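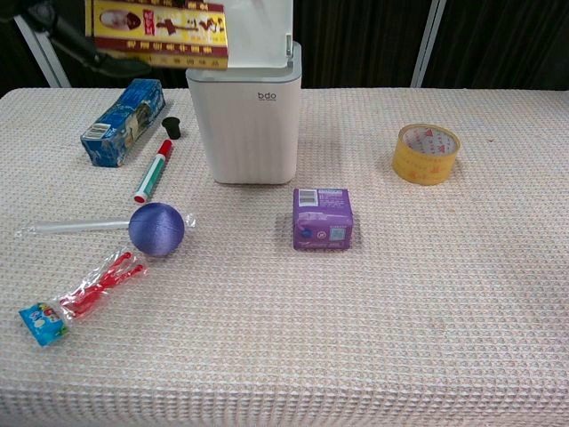
Ottavio Fabbri wrote to us after the last round to say that the second gripper felt slower than the first for the whole of his first hour, and that by the end of the day he would have picked it over the other one. He asked whether we would be running the comparison again with longer sessions. We are, and we are looking for people to take part.

Call for participants: gripper and controller comparison, Druvham workshop

Forkov is comparing 4 grippers on the same arm, each driven with two kinds of hand controller. The task is tidying a table. You will steer the arm to pick up ordinary household and packaging items one at a time and put them in a lidded bin. Cardboard boxes, a roll of tape, a marker pen and things in crinkly plastic bags are typical of what you will be asked to handle. The items are laid out differently for each run.

We want to know which pairing of gripper and controller people learn fastest, which one they make fewest mistakes with, and which one they would choose to keep using. The last of these matters to us as much as the timings.

Who can apply

You must be 18 or over and able to use both hands comfortably for periods of up to half an hour. You do not need to have worked with robots. We would like a mix of people who have driven an arm before and people who have not, so please say which you are on the form. Glasses and contact lenses are fine. If you took part last time you are welcome to apply again, but you will be placed in a separate group.

We cannot take current employees of Forkov or of Parkach, who make two of the grippers.

What a session involves

Each participant comes for two sessions, both lasting three hours with breaks. The first starts with a safety talk and some free practice, when nothing is timed. After that you will work through short runs with one gripper, stop while we change it, and carry on with the next. The second session repeats the runs in a different order and ends with a questionnaire and a short talk with one of the team.

You will stand or sit outside the marked area while the arm is powered. A member of staff has the stop button at all times, and you will have one too. Dropped items are put back by staff — please don't reach for them yourself.

Sessions are recorded on video and the arm's movements are logged. Your face may appear in the video. Recordings are kept for the study team only and your name is stored separately from them.

Payment

We pay 83 pounds per session, at the end of each one. If you stop part way through you will still be paid for that session. Travel is not covered, but there is free parking behind the Sorrentino building.

Places and dates

Sessions run through November, mornings and afternoons. Morning sessions begin at 9.30 and afternoon sessions at 1.30. Evening slots may be added if enough people ask for them.

How to apply

Fill in the form at the Druvham front desk or ask for a copy by email. Give your preferred times, any experience with robot arms or game controllers, and which hand you write with. We will reply to everyone, including those we can't place this time.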